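3. Work surfaces and the perceived boundary of a task

3.1 Background

Studies of desk work have mostly treated the work surface as a given. The height of the surface, its reflectance and its hardness have all been measured at length, while the way in which a person divides the surface into areas has received less attention. In this section we consider one narrow part of that question: whether a loose or fixed mat placed on a table changes where people set down small items that they are not using at the moment.

The distinction between loose and fixed is worth making early. A loose mat moves with the forearm. Its edge is therefore an unreliable reference, and a person who returns to the table after a break may find the mat turned a few degrees from where it was left. A fixed mat keeps its position relative to the table edge and to the chair. We expected the fixed mat to act as a stronger boundary, and we expected this effect to be larger for small items than for large ones, as large items tend to be placed by reach and clearance alone.

3.2 Settings

Observations were made at two sites, Birkia and Hrytsenko. Birkia is a repair workshop for small household goods, with individual tables along one wall. Hrytsenko is a shared sorting room in which tables are used in turns and cleared at the end of each shift. The tables at both sites are of ordinary sitting height. Task lamps were left as found. Seating was not changed, although two of the chairs at Hrytsenko were lower than the rest and were kept out of the comparison.

Mats were cut from the same roll and laid with the long side parallel to the front edge of the table. In the loose condition nothing was placed under or over the mat. In the fixed condition the mat was secured to the tabletop with tape. The person at the table was told that the mat could be used or ignored.
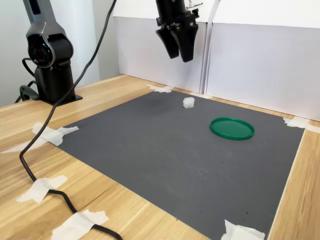
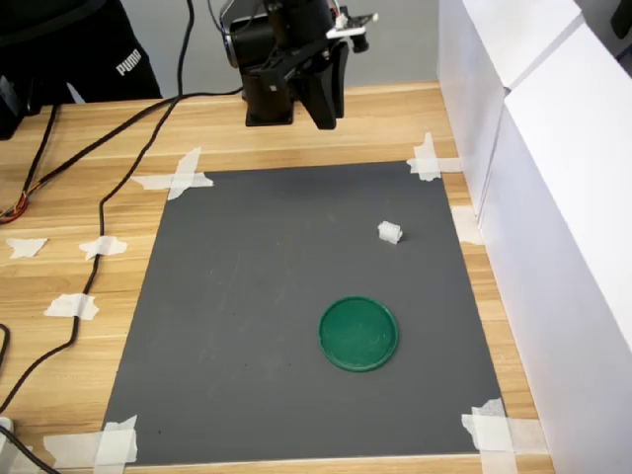
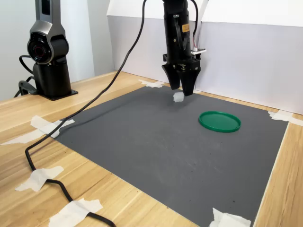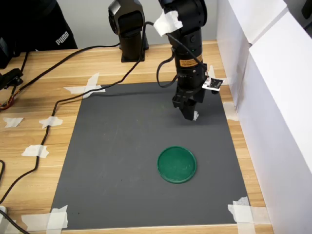

Figure 4. Table setting, in four views.

The fixed condition raised a practical matter that the Zinuris protocol, on which our procedure is based, does not cover. The protocol asks only that the mat be "secured" and leaves the method open. Double-sided film under the whole mat gives the flattest result but is slow to remove and leaves residue on oiled wood. Tape over the corners, in crossed strips as in the second view of Figure 4, can be lifted and replaced between sessions, and a short extra strip along one side can be added where an edge tends to curl. It has one drawback for our purpose: white tape on a dark gray mat is itself a visible mark, and a person may respond to the tape as well as to the edge. We return to this point in 3.5.

3.3 Procedure

Each session consisted of a sorting task followed by an assembly task, with a short pause between them. During the pause the person stood up and left the table. Items were not touched by the observer. The position of every item that had been set down was then marked on a paper plan of the table, using the front left corner of the table as the origin. Positions were marked by the center of the item. For long items, such as screwdrivers, both ends were marked.

An item was coded as "inside" if all of its outline fell on the mat, "outside" if none of it did, and "crossing" otherwise. Crossing items were kept as a separate class. Earlier work using the Biveck coding sheet assigned them to whichever side held the greater part of the item, a rule that hides the cases of most interest here. A pair of pliers resting with its handles on the mat and its jaws on the bare wood may have been placed that way on purpose - for example, to keep oil off the mat - and should not be counted with items that simply landed near the edge.

The sessions were run over 7 weeks, beginning in April. The order of conditions was alternated by table.

3.4 Observations

At Birkia, items set down during the sorting task were placed inside the mat more often in the fixed condition than in the loose one. The difference was clearest for screws, washers and caps. For hand tools it was weak, and most tools were returned to the side of the dominant hand whether or not the mat reached that far.

At Hrytsenko the pattern was less regular. Tables there are shared, and some people moved the loose mat toward themselves before starting, so that its edge lay closer to the body than planned. In these sessions the far part of the table was used as storage and the mat as the active area. The same division appeared in the fixed condition, but the line between the two areas followed the mat less closely. Crossing items were rare at both sites during sorting and more common during assembly.

3.5 Limits

The effect of the tape cannot be separated from the effect of fixing in the present design. A matched condition, in which the same strips are applied to a loose mat without reaching the table, would address this and was tried at one table only. The strips stiffened the corners and the mat moved less than an untaped one, so the condition was not a clean match. Tape close in color to the mat would be a simpler remedy.

A second limit concerns the pause. People who expect to leave the table may tidy it first, and the plans drawn during the pause may overstate the use of the mat for that reason. Marking positions at an unannounced moment would avoid this but would interrupt the task. Section 4 reports a smaller set of sessions in which positions were marked from overhead while the work continued.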